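手持ちグリッパーを比べるときのコツ(作業机まわりの覚え書き)

手で持って動作を記録するタイプのグリッパーを、二種類以上並べて試すときに役立ったことをまとめます。機種の優劣を決める記事ではありません。家の作業台でも事務所の机でも同じようにできることを中心に書きました。

机を先に決める

最初に机の高さを決めます。立って使うのか、座って使うのかで、手首の角度がかなり変わります。座って試したときに握りやすかったものが、立つと先端が見えにくいということがよくあります。比べる日は高さを変えないでください。途中で変えたら、それまでの感想は別の紙に分けます。

天板は無地に近いものが楽です。柄の強いテーブルクロスは外しておきます。つやのある天板なら、つや消しの紙を一枚敷くと照明の映り込みが減ります。紙は四隅をテープで留めます。

つかむ物は台所から

専用の試験片を買う必要はありません。私が使っているのは次のようなものです。

スポンジ(新しいものと、使い込んだもの)
計量スプーン
空のペットボトル
木べら
洗濯ばさみ
たたんだふきん

やわらかい物、薄い物、細長い物が一つずつ入っていれば十分です。卵は最後にします。つかむ順番は全機種で同じにして、紙に書いて机の端に貼っておきます。

ふきんは毎回同じたたみ方にします。二つ折りと四つ折りではつかみやすさがまるで違うので、たたみ方も紙に書いておくと後で迷いません。

指先の手入れ

指先のパッドは、作業の前に乾いた布で拭きます。粉ものをつかんだあとは、固く絞った布で拭いてから乾かします。台所用の油落としはパッドを傷めることがあるので、説明書で確かめるまで使いません。

左右の指の合わせ目も見ておきます。閉じたときに名刺を一枚はさみ、軽く引いて抵抗を確かめます。片側だけするっと抜けるようなら、パッドがずれているか、ねじがゆるんでいます。薄い物がつかめない原因は、たいていここです。

二台を同時に使う

片手ずつで試したあと、両手で試します。二人で一台ずつ持つやり方でもかまいません。アパレシーダさんとやったときは、声をかける役を一人に決めたら手がぶつからなくなりました。

位置合わせ用のマーカーが付いている機種は、マーカーの面を手や袖で隠さないように持ちます。袖はまくっておきます。マーカーの印刷面を指で触らないこと。脂がつくと光り方が変わります。汚れたときは眼鏡拭きで軽くなでる程度にします。 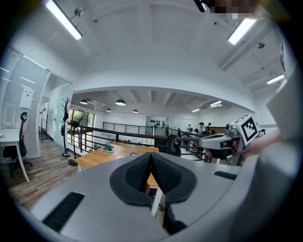

二台の握り心地を比べるとき、利き手と反対の手はどちらを先に試せばよいですか。

反対の手を先にしてください。利き手で慣れてしまうと、反対の手の感想がその動きに引っ張られます。反対の手で一通り終えたら五分休み、それから利き手に移ります。

照明とカメラ

蛍光灯の下では、カメラの設定によって映像に縞が出ます。東日本は50Hz、西日本は60Hzなので、シャッター速度を合わせるとたいてい収まります。自動露出のままだと、窓のほうを向いたとたんに手元が暗くなります。固定できる機種なら、作業する机に向けた状態で明るさを決めて固定します。

レンズの汚れは気づきにくいものです。休憩のたびに一枚だけ静止画を撮り、紙の文字が読めるかどうかを見ます。にじんでいたら拭きます。広角のレンズは背景が広く写るので、机の外の片づけも先に済ませておきます。

腕の疲れをごまかさない

重さの数字だけ見ても疲れ方はわかりません。先端が重いものは軽くても手首にきます。比べるときは、同じ時間だけ持って、同じ時間だけ休みます。キッチンタイマーで十分です。

ゲブレメディンさんは握りの部分に自転車用のバーテープを巻いています。太さが変わるので、比べる日は外してもらいました。滑るなら薄手の手袋のほうがよく、これは全員が同じものを使います。手の小さい人と大きい人の感想は、平均せずに別々に残してください。

コードと電池

コードのある機種は、肘の外側を通してゆるくまとめます。手首の近くで束ねると、ひねる動作のときに引っ張られます。面ファスナーの結束バンドは100円ショップのもので足ります。

電池式のものは満充電から始めます。途中で交換したら、そこに印を付けます。予備の電池は、使用前を右の箱、使用後を左の箱と決めておくと混ざりません。

ファイル名のつけ方

録画のファイル名は、機種、つかむ物、手の左右、通し番号の順にしています。機種の正式名は長いので、うちではSengarとLostierという呼び名を付けました。通し番号は四桁にします。前回は三桁で始めてしまい、1,003本目で並び順が崩れて、全部付け直すことになりました。最終的には1,149本です。

失敗した回も消しません。落とした、滑った、つかみ直した、の三つだけ別の印を付けます。細かく分けすぎると付ける人によってばらつきます。

片づけ

指は少し開いた状態でしまいます。閉じたまま長く置くと、やわらかいパッドに跡が残ることがあります。マーカーの面を下にして置かないこと。箱がなければ、深めの食品保存容器にタオルを敷いたもので代用できます。ふたに機種名と最後に使った日を書いた紙を貼っておきます。

ねじの増し締めは、しまう前に済ませます。六角レンチは容器に一緒に入れておきます。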